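Speaker notes: How a local audition round gets run
Cedarance regional meeting, Jan 22, 2024

Opening. Say hello, say which show. I work on the casting side of Cluvside, the singing contest that goes out on regional TV. Season four is being edited now. Auditions for season five open in the spring. I will talk for twenty minutes and leave time at the end.

What people think happens. Most viewers believe the judges hear everyone. They don't. At the Kundcombe stop in December we had 500 slots and the judges saw 137 singers. Everyone else sang for two producers at a folding table. Pause here, people usually want to react.

First round. Ninety seconds, no backing track, no instrument unless it was listed on the form. Producers mark yes, no or hold. A hold means we like the voice and already have three like it. Holds get a phone call within two weeks, and we should be better about making that call.

Song choice. Keep this short. Stay away from whatever won last season. We heard the same ballad all morning in Kundcombe and it hurt the later singers, even the good ones. Start at the chorus if the verse is slow.

Online entries. 1875 videos came in for season four. 154 got an invitation. Phone video is fine. Heavy reverb is a no, we can't judge it. Mention the Arriaga upload page and that it closes at midnight local time.
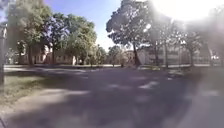
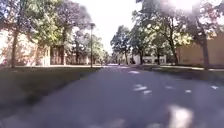
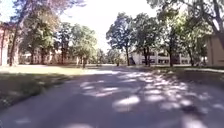
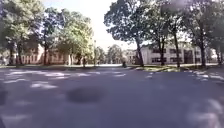

Why does a singer who got a yes from the producers still get cut before the judges, and why does the letter give no reason? That came from Cedarance, sent in ahead of the meeting, and the same message went on to say that a form letter after two callbacks feels like being told you were never heard.

Answer it straight. The judges' list is built for the broadcast. We need a spread of ages, styles and towns, and some yes votes fall out when the list is put together. The letter is going to change for season five. It will say which round the singer reached and whether they can skip the first round next time. I can't promise notes on the performance itself.

Holding areas. Bring water and a jacket. Parents may wait with anyone under eighteen, one adult per singer. Warm up before check-in, the line is too loud for it.

Judges. I will be asked who is coming back. Contracts are not signed. Say so and move on.

Dates. Cedarance is the first stop, then Kundcombe, then Arriaga. Forms are on the back table. Take questions until the room is needed.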